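Foro > Hogar y consumo > Agua y filtros
Tema: Jarra Flevonix y la "agua viva". ¿Alguien ha medido algo?

tiza_y_cal
25 dic 2019
Me han regalado una jarra Flevonix, la que dice que "reestructura" el agua del grifo. El folleto habla de minerales bioactivos y de un 50 % menos de cal, sin decir con qué agua de partida ni con qué método. Vivo en zona de agua dura y lo único que noto es que tarda una eternidad en llenarse. Antes de pagar los recambios quiero ver una prueba de verdad, con vasos, reactivo y alguien apuntando los resultados.

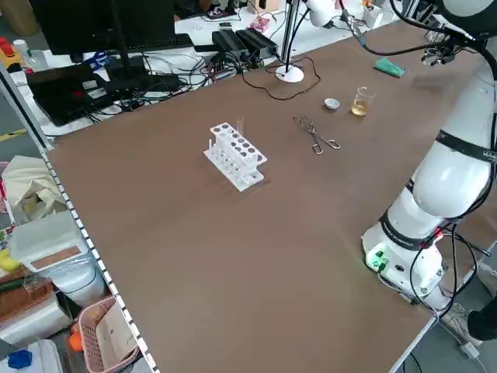

Porque en la web del fabricante solo hay testimonios de gente encantada con su té. A mí el té me sabe igual. Y los recambios cuestan más que la jarra, que ya es curioso.

marea_baja
Yo tuve la Pomton, que viene a ser lo mismo con otra tapa. Compré tiras de dureza en la tienda de acuarios: recién puesto el cartucho bajaba algo, y a las tres semanas el agua salía como entraba. Las tiras tampoco son un prodigio de precisión, aviso.

tiza_y_cal
Eso me temía. Las tiras van a saltos y si el color queda entre dos casillas cada uno lee lo que le conviene. He pedido un kit de gotas y pienso medir grifo y jarra el mismo día, repitiendo cada medida.

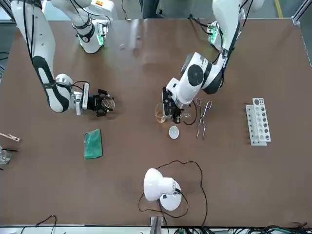 Wibisono
Pues yo no lo veo tan claro. Llevo desde mayo con la Flevonix y el hervidor ya no cría costra. Será sugestión, pero la costra se ve.

tiza_y_cal
¿Con el mismo grifo y el mismo hervidor? ¿Y no lo limpias más a menudo desde que tienes la jarra? Que baje la cal me lo creo, una resina de intercambio iónico hace eso y no tiene misterio. Lo que no trago es lo de reestructurar.

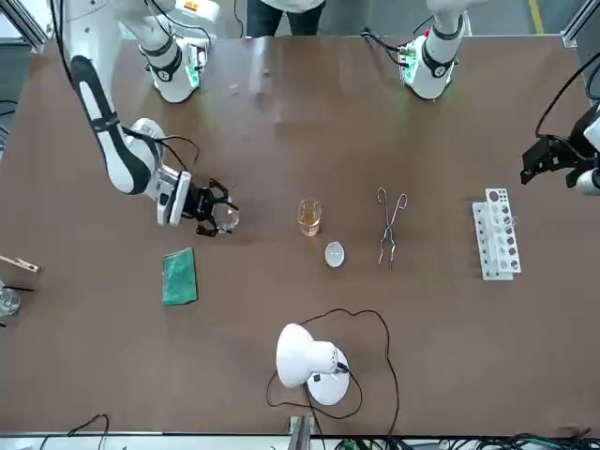

Y luego está la duración. Si la resina se agota antes de lo que marca la tapa, el ahorro en agua embotellada se queda en nada. Hice cuentas con 8 cartuchos al año y me salía casi lo mismo que comprar garrafas.

Wibisono
Vale, el hervidor lo cambié en verano. Pero el café me sabe mejor y eso no me lo quita ningún kit.

marea_baja
Prueba a ciegas, entonces. Que te sirvan otros y tú no miras.

sillidance
Perdonad que me meta: mezcláis dos cosas. El sabor suele mejorar por el carbón, que quita cloro, y para eso vale cualquier filtro barato. El kit de gotas de dureza no os va a decir nada del cloro. Y ojo con enjuagar bien los recipientes, que los restos de una muestra estropean la siguiente.

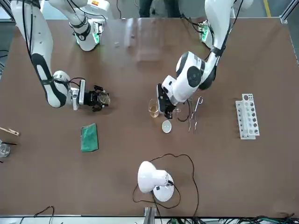
Material de vidrio en la mesa de laboratorio.

tiza_y_cal
Apuntado lo del cloro. Cuando llegue el kit pongo los números, salgan como salgan. Si baja la dureza lo diré, pero los recambios siguen pareciéndome carísimos.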